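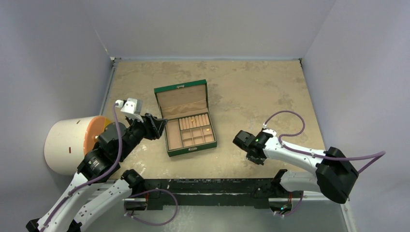
Retail Display, Week 6: Small Goods and How We Price Them

OK, last week ran long, so I'm picking up where we stopped, which was the question of why small things are so hard to sell off a shelf. If you missed it, get the shelf-height notes from somebody in your row.

Small goods means anything a shopper can close a hand around. Earrings, buttons, keyrings, watch straps, that sort of thing. They get lost on a big table, they walk out the door, and people pick them up and put them back in the wrong spot all day long. I worked a counter like this for two summers and I still straighten things in other people's stores (sorry to my family).

Grouping

You can group by price, by color or by use. Most shops start with price because it's easy for staff. I like color better for the front counter and price for the back wall, but you'll find stores doing the reverse and doing fine! Our running case, Trurnero, had 92 different items on one counter when they opened. They cut that to 86, which doesn't sound like much, but the six they dropped were the ones customers kept asking staff to explain.

Dividers

Give each kind of item its own space. A divider tells the shopper where one thing ends and the next begins, and it tells your closing person what's missing. Soft linings are nice for metal and glass — they also show dust, so somebody has to brush them out. Put that on the closing list or it won't get done.

Price tags

Tag the tray if everything in it costs the same. Tag the piece if it doesn't. Please don't do both. The Tkachuk handout has a good page on string tags, and we'll go over it in class.

For next time

Read the Ulix case, all of it, including the tables at the back. Then visit any store with a small goods counter and sketch the layout from memory once you're outside. Stick figures are fine. Write a paragraph on what you'd move first and where you'd put it.

Sketches go in the box by my door. The makeup session is in June, room to be posted.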